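Still no robot for my sock drawer, but Nasport is getting there

By the Gila Street blog
Saturday, March 9, 2019

I spent most of yesterday evening on the long webcast from Nasport, the outfit that has been promising since January to show us how close a machine is to doing the boring stuff around the house. You know the list. Put things away, get things out, wipe the counter, fold the towels. I brought a sandwich and a lot of doubt, and I came away with a bit less of the doubt (the sandwich went early).

First thing to know if you're hoping for a robot in an apron: this was all simulation. The robot, the table and the stuff on it are computer models, and Nasport said so right at the top, which I appreciated. I've sat through too many of these where you find out in the small print that the kitchen was a cartoon. The project is called Després, and the idea is to let a two-armed robot practice on pretend furniture, over and over, before anybody lets it near the real kind. If it crunches a pretend cabinet, you hit reset and nobody sends you a bill.

The chores in this round are about as small as chores get. Reach for a thing, get hold of it, move it, let go of it. That's the bulk of what I do on a Sunday morning when I'm tidying up, so I'm not going to sneer! But when you see it up close, you start to understand why the vacuum is still the only thing in my house that drives itself.

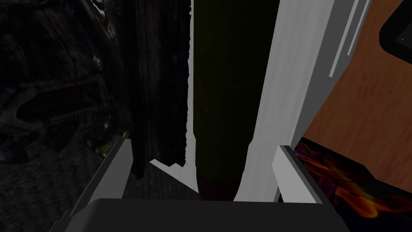

What got me was how much of the evening went to plain old holding. I pick up a bottle or a flashlight without giving it a thought, and I can do it while yelling at the dog. A gripper with two stiff fingers has to come in at a decent angle, close by the right amount, and then keep the thing from swinging around while the arm moves off. And in a tight spot there's the furniture to worry about too. Bump the side of something on the way past and you've traded one chore for a bigger one.

Nasport put up some numbers, and good for them, because plenty of companies don't. They ran the put-away chore 1,463 times for this release. They broke it into 6 kinds of task, and on three of those the robot did well enough that they were happy to play the runs back to back with no editing. The other three they described as "in progress," and from the clips I'd say that's a polite way of putting it. One run had the arm sneaking up on a target for so long that I went and refilled my coffee, came back, and it was still sneaking.

Speed is the part that bugs me most, I guess. The simulated clock was running on screen during the demo, and one simple move came in at nine seconds. Fine, that's okay, I can live with nine seconds. But then add the next move, and the one after that, and pretty soon you could have cleared the whole table yourself and be out on the porch. I do get that a slow machine working while I'm at my job is a different deal from a slow machine working while I stand there tapping my foot. I'd just like to see a whole chore from start to finish, with the clock left alone.

I also wish they'd said more about clutter. My own table has mail on it, and a phone charger, and some kind of school project that has been drying for a week. The Nasport folks did say the practice setups have odd patterns and mismatched surfaces on purpose, so the robot doesn't get used to one perfect room. Sounds right to me, and I've certainly seen living rooms with stranger color choices. Whether that carries over to an actual kitchen with actual crumbs is the big question, and the answer last night was "we're working on it."

Drawers came up a lot in the viewer chat, and I was right in there with everybody else. A drawer is a sneaky little test. You need to find the front, get some kind of grip on it, pull straight, and stop before the whole thing lands on your feet. Then you need to put something inside and shut it again. I have a dresser at home that beats grown adults on a regular basis, so I'm curious what a robot would make of it. And with two arms you'd think one could steady the cabinet while the other does the pulling, the way my grandmother did with her hip. Nasport says two-handed work is what the next release is about. 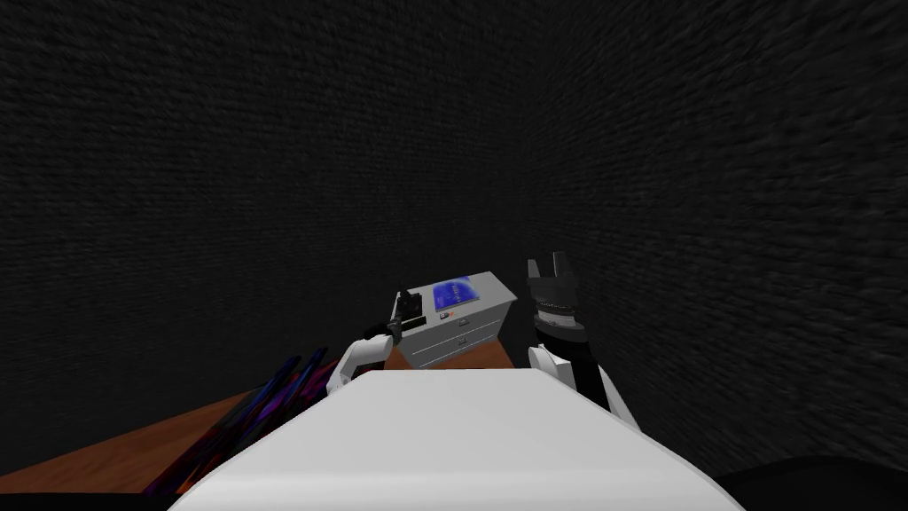
What about stores and shop floors?

Nasport isn't only thinking about houses. They have a partner lined up, a small warehouse operator called Divuvport, and the plan is to try the same skills on restocking: small goods, shelves, bins, that kind of thing. I think that's the smarter bet for now. A stockroom is laid out by people who want it to stay put, and my living room is laid out by a six-year-old.

No price, and no date for a real robot in a real building. I typed the question into the chat and got a friendly "not yet," along with a smiley face. The next webcast is planned for later this spring, and they've promised to show a full put-away job with both arms going and no cuts. I'll be watching, and I'll post my notes again when it's over.

If any of you caught the stream and saw something I missed during my coffee run, leave a comment. I'd especially like to hear from people who work retail and have opinions about a machine doing the shelves at closing time.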